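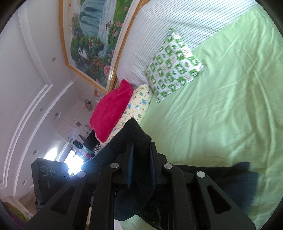
Adeleke Residence Halls - Building Services Desk

Ticket: Radiator knocking and uneven heat, second floor east
Opened: Sep 18, 2023
Reported by: Elif Naz Akyol
Assigned to: Alby Tautahi
Status: Monitoring

Problem as reported
Loud knocking from the bedroom radiator when the heat comes on in the morning. It goes on for about 25 minutes and then stops. The radiator gets hot at the valve end and stays cool at the far end. The room next door has the same noise but fainter.

Background
The east loop was drained in July for the Nerko valve replacement and refilled the same week. The boiler was off until the morning test runs started. No complaints from the west side.

Log

First visit, AT. Heard the knocking from the hallway before going in. Bled the radiator at the top vent and got a lot of air, then steady water. Knocking was softer afterward but still there. Valve opens and closes by hand without sticking.

Checked the boiler room. Supply temperature was set to 195, and the card on the wall says 140 for test runs. Turned it down to match the card. Don't know when it was changed. Please initial the card if you touch the setting.

Second visit, AT. Resident says the noise is shorter now, a few minutes at most. Far end of the radiator is warm. Bled it again, very little air. Bled the one next door too, which had not been done after the refill.

Found the pipe touching the edge of the floor opening under the radiator. It moves when it heats up and ticks against the wood. Slid in 2 felt spacers from the Prirkadex box in the shop. Ticking stopped while I was there - needs a cold start to be sure.

Comment from resident
Much better, thanks. I still hear one knock when it first comes on but it doesn't wake me up. Can someone also look at the closet door? It drags on the carpet.

Reply, AT
Closet door needs its own ticket, carpentry handles those. I'll stop by after the next cold start and listen for the single knock. If it's still there I'll check the pipe hanger in the ceiling below.

Still to do
Bleed the remaining radiators on the east loop.
Order more felt spacers, box is nearly out.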